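**Folding black laundry on the bed: who else hates this?**

**plaidandtired** wrote:

OK so I need opinions. I do all my folding on the bed because it's the only flat thing in this house big enough (the dining table has been a puzzle since February). Lights go fine. Towels go fine. Then I get to the darks and I lose my mind, because everything is black and everything is soft and I can't tell a sleeve from a hem until I've picked it up and turned it over twice. My piles slump the second I walk away. Is there a trick? Do you all fold on a table? Do you just not own black clothes?

**mrs_shenoy_st** wrote:

Table, always. A mattress gives under your hands and you end up chasing the corners. I used to fold on the bed when we lived on Shenoy Street and my back was a wreck by 10 in the morning. Kitchen counter changed my life!

**Keerthana Panicker** wrote:

I'm going to disagree with the counter people. Counters have crumbs and wet spots, and black shows every single one. I fold on the bed and I like it — you've got room to lay out the whole load before you start. What helps me is a light bedspread underneath. If yours is dark, throw a white sheet over it first.

**grukent_gal** wrote:

Light or dark doesn't matter if you fold smaller. File fold them, stand them up in the drawer, done. I do 6 shirts across in a Trallex bin and they don't budge.

**plaidandtired** wrote:

@grukent_gal I tried standing them up! Stiff cotton, sure. The stretchy stuff just faints.

@Keerthana Panicker my bedspread is red and white plaid so I guess I'm halfway there? I do keep the quilt folded up by the headboard so I have the whole middle to work with. Now that I look at it, the stripes are kind of handy for lining up an edge.

**mrs_shenoy_st** wrote:

Plaid would make me dizzy, sorry. But if you can line things up on it, go for it.

**old_stater** wrote:

My house was built in 1896 and the bedroom gets almost no light, so I carry the darks over to whichever window is brightest. Try that before you buy any bins. Half the trouble with black clothes is you can't see what you're doing. Also do them first, while you still have patience.

**plaidandtired** wrote:

Good point about light. The bed is near the window, but I usually do this after dinner, so no wonder. 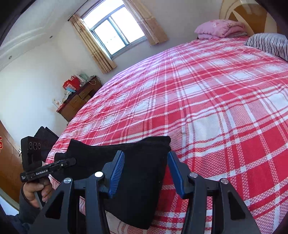
*Darks on the plaid, pink quilt up at the headboard*

**Keerthana Panicker** wrote:

Oh that's plenty of room! And the window is nice and bright. I'd stay right there and skip the counter. Love the carved headboard, too.

**grukent_gal** wrote:

Still say smaller folds. That one in the middle is all rumpled. Fold in thirds, smooth it with your forearm, fold in thirds again.

**plaidandtired** wrote:

Forearm, huh. I've been patting at them with my fingertips like they're asleep. OK, I have 5 more black things in the basket, trying it in the morning. Does anyone hang the stretchy ones, or does that wreck the shoulders?

**old_stater** wrote:

Wrecks the shoulders. Fold them.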